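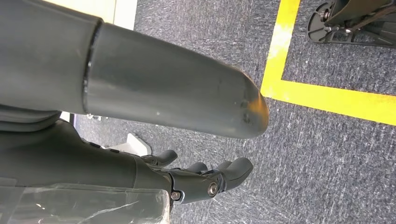

Most workshop lighting gets bought on brightness and regretted on glare. Brightness is the number printed large on the carton, and it tells you very little about whether you'll be able to see a scratch, a pencil line or a hairline crack. Look at what diffuse light from overhead does on a curved, matte, dark gray surface: a slightly lighter sheen along the upper curve, no hard white stripe, and the small dark scuffs near the rounded tip still show. Dark matte parts are a fair test for any light. If you can pick out scuffs on charcoal gray, pencil on pine will give you no trouble. Keep that in mind while you work through this section, which covers placing, hanging and adjusting the overhead panels.

2018-06-05
By Iman Abdelaziz
241 shares | 61 comments

SECTION 5. OVERHEAD PANELS

These steps were written for the Stasel flat panel with the clip-on diffuser, plug-in version. They'll mostly work for other plug-in panels of the same shape. They don't cover panels wired straight into the ceiling. That's a job for an electrician, whatever the video told you.

Before you start

You need the panels, the hanging kit, a stud finder, a drill, a tape measure, a stepladder and someone to hold the other end. The leaflet in the box says one person can do it. One person can, if they have three hands and a forgiving attitude toward dropped plastic.

Throw out the anchors supplied in the kit, or save them for hanging a calendar. The screws are fine.

CAUTION: Unplug the panel before hanging it, moving it or taking off the diffuser. The wall switch doesn't count as unplugging.

5.1 Choosing the position

1. Clear the bench and stand where you normally stand. If you work at two ends of it, do this twice.

2. Hold your hand out over the work and look for the shadow your head and shoulders will throw. With a single light behind you, the shadow lands exactly where you need to see.

3. Mark a line on the ceiling directly above the front edge of the bench. The first panel goes along this line. Most diagrams put it over the middle of the bench, and most diagrams are drawn by people looking at the room from the side.

4. Mark a second line behind the bench if you have two panels. The second one fills in shadows. It doesn't need to be as bright as the first, and it may annoy you if it is.

5. Check that no door, cabinet or garage track swings through either line. Open everything fully to check.

NOTE: The carton claims one panel is enough for a two-car garage. I hung one in a two-car garage in Fekcombe and could find the car. I wouldn't have wanted to sharpen a chisel by it.

5.2 Hanging the panel

1. Find the joists along your line. Stud finders lie, so confirm each one with a thin nail before you drill.

2. If the joists don't match the holes in the hanging bar, screw a length of lumber across the joists and hang the bar from that. It looks less tidy and holds better.

3. Drill pilot holes and drive the screws by hand for the last few turns.

4. Hook one cable at each end of the bar. Pull down on each with a steady, firm load before you trust it with the panel.

5. Lift the panel with your helper and clip both ends. Don't let go of one end to find the other clip.

6. Adjust the cables until the panel is level. The built-in bubble on the panel is decoration. Use a real level.

7. Run the cord along the ceiling and down the wall in clips, clear of anything that cuts, heats or spins. Leave a little slack at the panel.

CAUTION: Don't hang a panel from its own cord, even "just for tonight."

5.3 Height

Start with the panel 5 feet above the bench top, if your ceiling allows it. The manufacturer's chart gives a different height for every ceiling and every task, down to the inch. I tried several and couldn't tell them apart. What you will notice is whether the panel sits in your line of sight when you look up at a shelf, so go higher if it does.

With a low ceiling you may have no choice but to mount the panel tight against it. In that case leave the air gap shown on the label. The panel gets warm at the back and needs somewhere to lose the heat.

5.4 Diffusers

Leave the diffuser on. People take it off because the bare panel looks brighter, and for the first evening they're delighted. Then they try to read a steel rule.

Catterall sells a thicker diffuser that fits the same clips. It does soften the light, and you do lose some of it – roughly what you'd lose to a season of dust, going by eye. If you mainly work on polished metal or wet varnish, it might be worth the money. For woodwork I'd keep what came in the box.

To fit either one:

1. Unplug the panel and let it cool.

2. Wipe both sides of the diffuser with a soft damp cloth and let it dry. Dry wiping builds up static, and the thing will pull sawdust out of the air before you're down the ladder.

3. Slide the long edge in first, then press the short edges until each clip snaps.

4. Tug gently at each corner. A clip that only feels snapped will let go at about the time you forget it.

5.5 Checking the result

Don't check with a light meter app. Omid Fallahi and I ran two of them side by side on the same bench, and they disagreed so badly that we stopped writing the numbers down. Use these instead:

1. Lay a steel rule flat and read the finest markings from your usual position. If a white bar hides them, lower the brightness or shift the panel toward you.

2. Put something dark and matte under the light and look for marks you already know are there. Turn it slowly. If marks vanish over half of each turn, the light is coming too much from one side.

3. Write your name in pencil on scrap wood without leaning in.

4. Work for an hour on something real. Squinting counts as a fail.

5.6 Color setting

The Virkport remote offers 7 color settings with names like Dawn and Focus. Two are useful. Pick the plain neutral white for general work and the warmer one if the finished piece will live in a room with warm lamps. There's no harm in the others. I also found no sign that Focus improves anybody's focus.

NOTE: The remote forgets its setting after a power cut. Write yours on a bit of tape and stick it near the switch.

5.7 Looking after it

Wipe the diffuser when it looks gray, and check the cables and clips at the same time. Once a year is enough for the ceiling screws – I do mine in September, before the evenings draw in. If a panel flickers, try it in another outlet before ordering the replacement driver. If it buzzes as well, unplug it and leave it unplugged until it's been replaced.

Section 6 covers lamps that clamp to the bench.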